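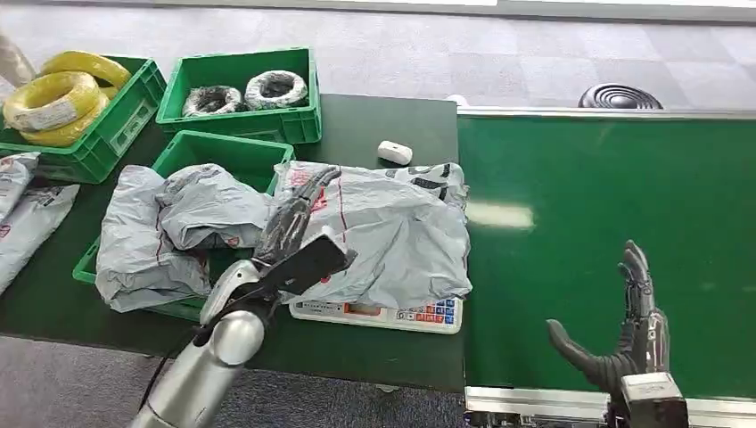
## Birard Binders: Choosing a Spine Fixing for a Short-Run Presentation Folder

Report by Sveva Russo and Berhanu Tamiru, Sep 18, 2019

We should start with a thank-you to Lindalva Marinho, who let us have the run of the finishing bench at Kirkmont for most of May and answered far more questions about rivets than anyone should have to. The ring mechanisms came from Flerna, and we are grateful for those too!

Our task was to find a good way of fixing a ring mechanism into a cloth-covered folder, the sort a small firm might hand to its clients. We made 33 folders in all. In 30 of them the mechanism was riveted through the spine, with the rivet heads showing on the outside, and in the rest we riveted it to the inside of the back cover (a suggestion of Kyriaki Stergiou's, and we wish we had listened to her sooner).

The spine-riveted folders looked smart on the shelf, but the cloth puckered a little at each rivet, and on 4 of them it had started to fray by the end of the month. Back-cover fixing left the spine clean for foil lettering, and the pages lay flatter when the folder was open, though it does take longer to line everything up, and we spoiled a fair bit of cloth learning how. 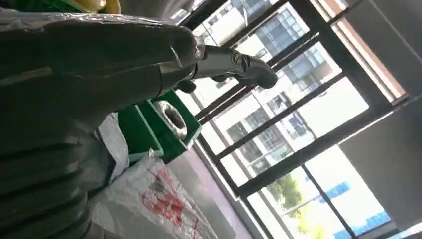

*Fig. 2. Arm and green bins.*

### What we would do next

We would like to try a heavier board, and also a paper lining over the rivet backs, which can scratch the first sheet.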